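Bench and floor walkthrough, Gumomberg site, room 15
20 August 2021
Checked by: Solène Lefèvre
Copy to: Fulgencio Pastor

Work surface, level and clean: OK
Grid legible: OK, faint tho. Reprint before June
Wood border, splinters: OK. Loose stick lying on it, lower right corner. Put away
Clips on border: both on
Utensil stand, base flat on surface: OK
Stand top knob tight: OK, quarter turn by hand
Ladle handle, cracks: none. Hook end fine
Ladle hung on stand: see below
Posts and side rail, bolts: OK, one re-tightened
Cables off walkway: FAIL. Tangle on floor by the computer tower, trip hazard. Same comment as last time
Cable over left table edge: needs a edge guard. Ordered from Leblanc, ref 358
Sleeves clear of hanging items: OK
Extinguisher tag: in date

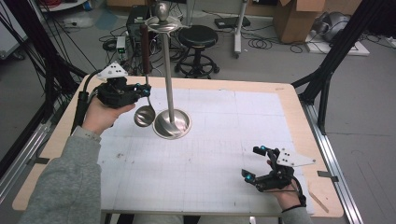

Reading time: 1 min

Ladle hangs on the left side of the stand, bowl low beside the base. Stand is tall for its footprint so keep it well in from the edges. Floor cables show behind it, black on gray, easy to miss when your carrying something.

Open: cables (Fulgencio), edge guard (me). Recheck when guard arives.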